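Ticket 3766
Product: Tesala shop software, order module
Customer: Batmont Toys and Boards
Status: Waiting on customer

Problem as reported
Order confirmations go out twice. The customer gets one mail when the payment clears and a second, identical one a few minutes later. Started in November after the update. Stock counts are correct and the card is charged once.

Log
9:10 Asked for the mail log. Received 300 lines. Each order number shows up twice, same subject, different message ID.
9:45 Turned off the newsletter add-on. No change.
10:30 Placed a test order on the Bakke test server with the same settings. One mail only. So the fault is in the live setup.
11:15 Found two scheduled jobs named send_confirm on the live server. One runs every 70 seconds, the other every 200. The second was left over from the old Skerkalum hosting and was copied across with the move.
11:20 Disabled the 200 second job. Test order placed, one mail received.
13:05 Customer writes that the mail now arrives once but the product picture in it is missing. The link still points to the old host. Uploaded the picture again from the product page for the block set and changed the path in the mail template.
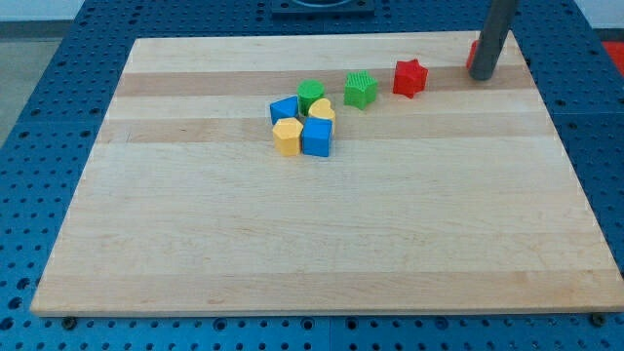 Next steps
1. Customer to place one real order and confirm that a single mail arrives, with the picture showing.
2. Delete the disabled job once that is confirmed.
3. Check the refund mail template for the same old path.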